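Ticket 231 – Left gripper letting go of trays part-way through a lift

Status: Resolved, keeping an eye on it
Station: Vodano bench, two-arm cell
Opened: August 20, 2026

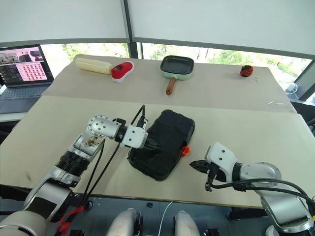

Left gripper at the black tray, right arm alongside.

Original report

Hello all, and sorry in advance for the length of this one, but I'd sooner give you too much than have you write back asking for it. The left arm on the Vodano bench has started dropping trays. It takes hold nicely, begins to lift, and then somewhere between the table and the hand-over height the fingers ease open by a hair and the tray slides out. The right arm does the same job with the same tray and has no trouble at all.

The controller shows this each time:

GRIP_L: holding force below limit, code 1813
MOTION_L: lift aborted

What puzzles me is that the code doesn't come up straight away. There's a pause after the tray has gone, long enough that the arm carries on upwards with nothing in its fingers and then stops. I'd like that looked at as well, please, as I don't much care for an arm that hasn't noticed it has dropped something.

Tried so far: restarted the controller, re-homed both arms, wiped the finger pads, and swapped to a different tray of the same sort. No change from any of it. The frying pan and the sponge still pick up fine, so it does seem to be the tray in particular.

Reply from support

Thank you for such a thorough report, it really does help. Before we go further, would you kindly press the stop button and leave the left arm stopped whenever anybody needs to reach over the table? An arm that loses its grip and keeps moving counts as a safety matter with us, and I've raised the priority of the ticket to match.

Could you then send the grip settings from the Lera panel for both sides? Go to Tools, then Grip, then Export. If you updated to the March release of Lera, mention that too.

Reply from the bench

Stopped, and there's a note taped to the controller so the next shift doesn't start it up again. Yes, we're on the March release. The settings are attached, and I had a little look myself while I was at it. The right side has the tray profile set to "rigid, thin edge". The left side has "soft", which I'm fairly sure is what we use for the sponge. I certainly don't remember changing it, though I wouldn't swear to it in court!

Reply from support

Well spotted, and no swearing needed. When the March release carries over profiles from an older version, it can copy the last one used on the left arm onto every object in its list. "Soft" allows the fingers to relax a little once they've met resistance, which suits a sponge very well and a thin plastic edge very badly.

The late error has a separate cause. The soft profile waits longer before it reports a lost grip, so that a squashy object settling in the fingers doesn't set it off.

Please do the following with the arms stopped:

1. Open the left profile list in Lera and set the tray to "rigid, thin edge".
2. Check every other entry against the right side, one by one.
3. Set "on lost grip" to "stop at once" for both arms.
4. Save, restart the controller, and re-home.
5. Run 3 lifts at the lowest speed with a hand near the stop button and the rest of you well back from the table.

While you're there, do see that the cable looping above the left gripper moves freely through the whole lift. I don't suspect it, but a tugging cable can upset the force reading and it only takes a moment to check.

Reply from the bench

All done. The bottle was wrong as well, so I'm glad you had me go through the list. The cable is fine, plenty of slack at the top. All three slow lifts held, then we went up to normal speed and it has behaved itself since. I also took the tray away by hand in the middle of a lift, using the long tongs, and the arm stopped at once with the code on screen.

Many thanks for your patience. We have a second cell over at Iturra on the same release, so I'll ask them to check their list before they run anything.

Reply from support

Lovely news. The profile fault has been passed to the Drokus software desk. Until there's a fix, please check the left list by hand after any update. I'll leave this ticket open for 2 weeks in case it comes back, and you can reply here if it does.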